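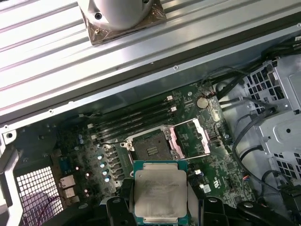
Unit 5: Grip faults in processor removal

These notes go with the lecture on the Trudau cell. Please read them before the practical, when your own arm will be making its own mistakes.

Taking a processor out of a desktop board sounds easy. A person lifts a lever, opens a frame and picks the thing out by its edges. The Trudau cell managed the same job 366 times, and then on the next run it bent a row of socket pins and carried on to the following step with every appearance of satisfaction. The log recorded a success. Osaze Okonkwo found the damage when he went to reuse the board, some hours later, and his remarks are not in the log.

What happened

The fingers closed on the two opposite edges of the processor as planned, but one tip sat lower than the other. As the arm rose, the chip tilted, slipped and dropped back into the socket on one corner. The controller had asked the fingers a single question, which was whether they were holding something. They were, for a moment. It didn't ask again.

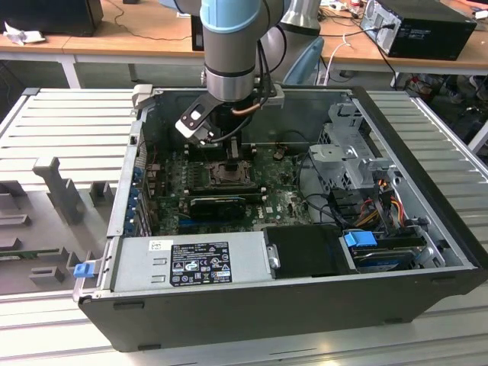
Why didn't the fixed camera catch the drop?
Its check ran before the lift and again once the arm had moved clear. For the part in between, the wrist was in the way, and the software had been told to ignore whatever it couldn't see.

Miyuki Miyazaki's first theory was that the fingers were worn. They were replaced, at some expense, and the next set did it as well. Her second theory was the grip height, and the second theory was right. The taught position had been recorded on one make of case and then copied to all the others, on the grounds that a socket is a socket.
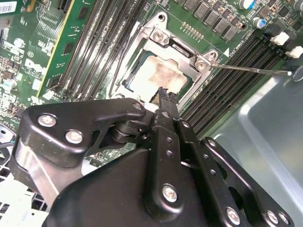

It isn't, of course. Boards sit at different heights, and retention frames vary in thickness. A height error too small to bother a person can put a fingertip on the frame instead of the chip, and the force reading looks much the same either way – firm, steady and wrong.

Old thermal paste makes matters worse if it has crept over an edge. Paste is slippery when fresh and crumbly when old, and the gripper has no opinion on either.

What was changed

Takumi Nomura added a touch-off on the frame before each grip, so that the height is measured and not remembered. The grip is now checked at three points: on closing, just after the lift starts, and at the tray. If the second check fails the arm stops where it is and waits for a human. Do not press Resume to see what happens. Yuto Sakai has already done this on your behalf.
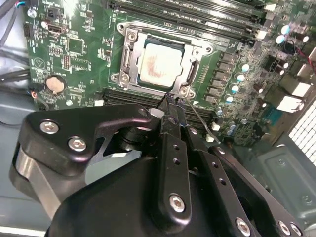
Fig. 4. Fingertips at the lower edge of the retention bracket, processor in place.

For the practical

Bring the fault sheet and a pencil. Each group will be given a cell with one deliberate error in the taught positions. Find it at 5 per cent speed, with one person on the stop button throughout. Write down what the controller believed at each step, and next to it what was true. Sheets go to Iñaki Cuesta by the end of the session.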